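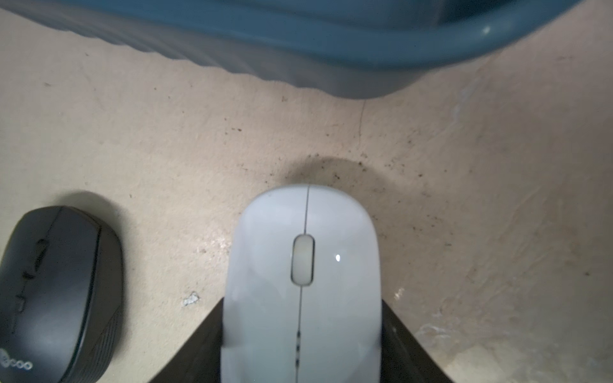 A Robot Joins the Sorting Room

What happens to a computer mouse when an office doesn't want it anymore? Sometimes it goes in a drawer and stays there for years. Sometimes it goes to a place like Givatby, a workshop where old computer parts are sorted, tested and sent out again to schools and libraries.

Last May, Givatby took in 2,130 computer mice. They came in boxes and bags, mixed up with keyboards, chargers and lots of cables. Every one of them had to be picked up, looked at and put in the right place.

For a long time, people did all of that by hand. Now a robot arm does part of it. The workers call it Prarley, which is the name printed on the paperwork it came with.

How does a robot pick up a mouse?

Prarley has a gripper where you have a hand. The gripper has two black fingers that close from the left and the right. It also has a small camera near the gripper, so it can look down at whatever it is about to pick up.

A computer mouse sounds easy to grab. Try it yourself, but use only two fingers, and pretend you can't feel anything. A mouse is smooth and curved. If you squeeze too low, it can tip. If you squeeze too hard, it can shoot away like a wet bar of soap.

Color matters too. A white mouse on a beige surface doesn't stand out very much, and a shadow can look like the edge of something. A black mouse is easier to find on a pale surface, but it can be harder to tell which way it is facing. The robot's computer looks for clues. The scroll wheel is a good one, because it sits near the front. The thin line between the two buttons is another.

When there are two mice close together, the robot has to choose one and get its fingers down on both sides of it without bumping the other. You do this all day long and never think about it. A robot has to be taught.

Who teaches it?

Funmilayo Adebisi has worked at Givatby for 16 years. She used to sort from morning until the end of the day. Now part of her job is to show Prarley how to do it.

She moves the arm with a set of handles, and the computer saves what she does. It saves what the camera sees at the same time. She picks up a mouse, puts it down somewhere else, turns it a bit, and picks it up again. After many tries, the computer starts to work out what a good grab looks like.

"The first week I was bored stiff," she says. "Then it did one by itself and I shouted so loud that people came in from the yard."

The program that learns from her is called Cheon. It makes mistakes. It has tried to pick up shadows. Once it gripped a cable and pulled a whole knot of them along with it. When something like that happens, Funmilayo stops the arm and shows it again.

What has changed for the workers?

Some things are better. Sorting means reaching and bending and twisting your wrist, over and over. Before the robot came, several people at Givatby had sore hands by the end of the week. Now they sort for 2 hours a day and spend the rest of their time on other jobs, such as testing, cleaning and fixing.

Fixing is the part most of them like best. You have to open the mouse, find out what is wrong and decide if it is worth saving. Prarley can't do any of that.

Some things are harder. The workers had to take a course from a training company called Gradus, and there was a lot to remember. They learned how to stop the arm safely and where not to stand while it is moving. Not everybody enjoyed going back to school. The sorting room is also quieter than it used to be. People stood side by side there and talked, and a few of them say they miss it.

And some people were worried. When a machine learns to do part of your work, it is normal to ask if it will take all of it. There are 20 people working at Givatby, the same number as before the robot came. The managers have promised to talk with everyone before they buy a second arm. The workers asked for that promise in writing, and they got it.

Is the robot faster?

No, not yet. Funmilayo can sort a box of mice much faster than Prarley can. But the robot doesn't get sore wrists, and it can keep going during lunch.

Words to know

Automation: using machines to do work that people used to do.

Gripper: the part of a robot that holds things.

Sort: to put things into groups, such as "works" and "needs fixing."

Try this at home

Put a few small things on a table – a spoon, an eraser, a sock. Close one eye and pick up each one with a pair of kitchen tongs. Which was the hardest? Now ask a friend to do it while you give the instructions out loud. You will need to say much more than "pick it up."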